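Griltstead sit-stand frame and top: a long-term review

I have wanted a proper desk for years. When we moved into this place the spare room had one wall of red brick and a window that faces the neighbour's lemon tree, and I said to my husband on the very first night that I was going to put a desk in there and finally write my letters sitting up straight. It then took me four winters to do anything about it (we had a kitchen to pay for, and then a car), but last June I ordered the Griltstead, and I've now used it nearly every day, so I feel I can say something useful.

A quick word on what it is, as the website isn't terribly clear. Griltstead sell the frame and the top separately. The frame is the motorised one that goes up and down, and the top comes in a few sizes and colours. I bought the larger size in plain white. The frame was the dearer part by a long way, and with delivery the whole lot came to $1533, which made me gulp a bit. I'd been looking at the Kandano, which is cheaper, and my friend Dimas Sumampouw has one and is very happy with it, but when I leaned on his at full height it had a wobble I couldn't put out of my mind. I'm a leaner! I lean when I think, and I lean when I'm on the phone to my sister, so it mattered to me more than it would to most people.

Delivery

Two boxes, both very heavy. The courier was lovely and brought them as far as the hallway, but please don't plan on shifting these by yourself. The corners were packed in thick moulded cardboard and there wasn't a mark on the top. One of the boxes for the frame had been opened and taped up again, and I worried about that, but everything on the parts list was inside, plus a spare bag of bolts I still have in the laundry.

Putting it together

The booklet says one person can do it in an hour. Two of us did it in an afternoon, with a stop for lunch and another for a cup of tea and a small disagreement. The drawings are good, large and easy to follow, except on the page where you join the crossbar to the legs, where left and right are drawn from underneath and we got them the wrong way round. If you take one thing from this review, mark the legs with a bit of masking tape before you flip anything over. I did ring the help line about it, and a very patient man named Teguh Menon stayed on the phone while I undid three bolts and did them up again. He didn't hurry me at all, and he remembered to ask about the cable tray, which I'd forgotten completely and which was still sitting in its plastic by the door.

You'll want your own screwdriver. The little key in the bag works, but your hand will be sore by tea time.

The top

I love the top. It's very smooth and very plain, and in the morning the light comes across it beautifully. I had been a little afraid that white would look like a dentist's, and against painted plaster it might have, but with brick behind it I think it looks warm and a bit cheerful. Tea rings wipe off with a damp cloth. Biro wipes off if you get to it quickly. Beetroot does not wipe off quickly, I can tell you, but it had gone after a week or so of ordinary cleaning.

Pens do roll on it, as there's no lip anywhere, and I've taken to keeping mine in a jam jar.

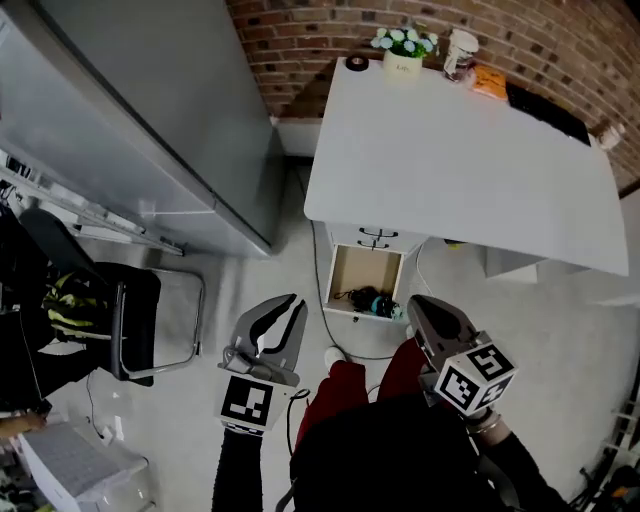
White top, red brick, and my bits and pieces along the back.

The faux flowers are a nod to my record with real ones. I had a lovely fern on the windowsill that lasted until the school holidays, and that was one of my better efforts.

Going up and down

There are three memory buttons and I use two of them. The motor makes a low hum, about as loud as a fridge, and it takes its time, which suits me. I can have it moving with a full cup on it and not spill a drop, although I wouldn't do that in front of the person who made the tea. At the very top it's steady enough to write on by hand. I wouldn't paint miniatures up there, but then I wouldn't paint miniatures anywhere.

My one real complaint is the control panel. It sits under the front edge on the right, exactly where my knee goes when I swing round in the chair, and in the first fortnight I sent the desk upwards with my leg more often than I'd like to admit. There's a lock you can switch on by holding two buttons together. It's explained on the back page of the booklet in tiny writing, and I only learned of it when my neighbour Ewan Carnegie came over to borrow a ladder and started fiddling. It should be on the first page in capital letters.

Drawers

Griltstead don't include drawers. They do sell a hanging one, but it's shallow and it would have cost me another $226, so I put a separate white drawer unit underneath on the left instead, and I'm glad I did. Mine stands on the floor and stays put when the desk rises. Do measure first, though! With the desk at its lowest you need to be sure the top won't come down on whatever you've tucked below. There's an anti-collision feature which is meant to stop and back up if it touches something, and I tested it with a cushion and it behaved, but I'd still go and find the tape measure.

Would I buy it again?

Yes, I would, and I've already talked Dehua Qin from my choir into one, in the smaller size, for her sewing. She rang me last week to say she'd got the legs on the wrong way round.

If you're short on money and you don't lean, have a look at the Kandano first. If you have a bad back, as I do, and you mean to keep the thing for a long while, I think the extra is well spent. My shoulders are better than they were, and I've written more letters this year than in the three before it.

Four stars out of five. I've taken one off for the control panel, and I'd give half of it back if they'd move the lock instructions to the front.

Good points: steady at full height, easy to wipe, kind people on the phone.
Not so good: price, knee-height buttons, that one page in the booklet.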